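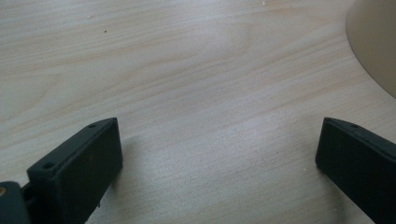 She bought the table in Wogan for 91 dollars and drove it home with the legs off, wrapped in a blanket. By evening it stood in the kitchen, pale and bigger than she remembered.

Her sister came by with soup and ran a hand along the grain.

"Looks like the lake at Tinonach," she said. "When the wind's coming in."

"It looks like wood."

They ate with the bowls on folded towels. Her sister talked about moving in March, and whether to sell the piano. Neither of them brought up their father's table, which had gone with the house.

Later she washed the bowls and put the towels over the chair. She sat back down, laid both arms flat on the wood, and listened to her sister's car trying to start.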